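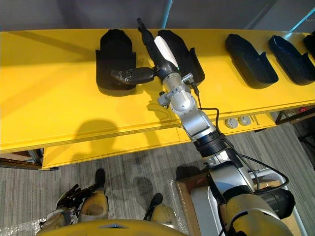
A robot hand holds a handheld device in front of one of a row of black holders.

Nillard will not be buying robots for its shoe-form line this year. After a trial in May, the firm says two-armed machines can lift, carry and set down parts — but not at a pace a workshop would pay for. 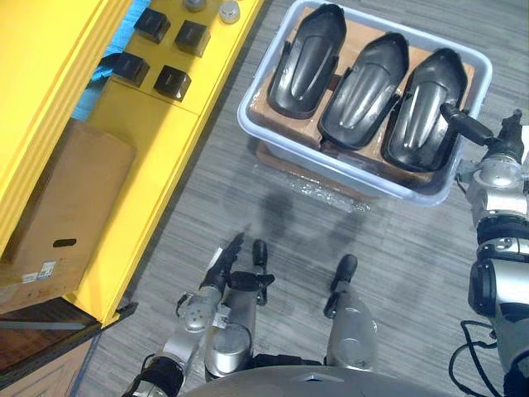 The test job, set by Suksawat, was to clear a bin of black moulded pieces and stand them on a table. New staff learn it before their first tea break.
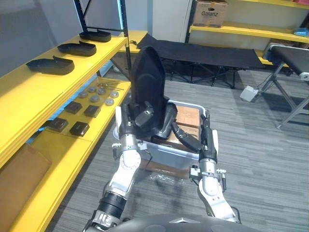
Nillard wants 1000 pieces handled without help before it looks again. Makers' claims about housework, it adds, should be held to the same test. 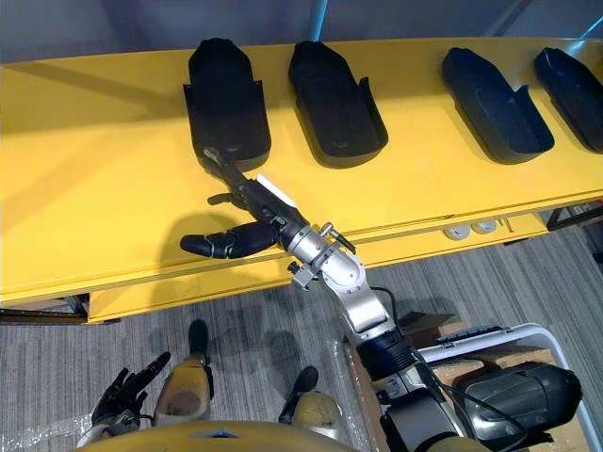
The right hand close to the leftmost tray on the yellow table.

Trial notes are available from Nillard on request.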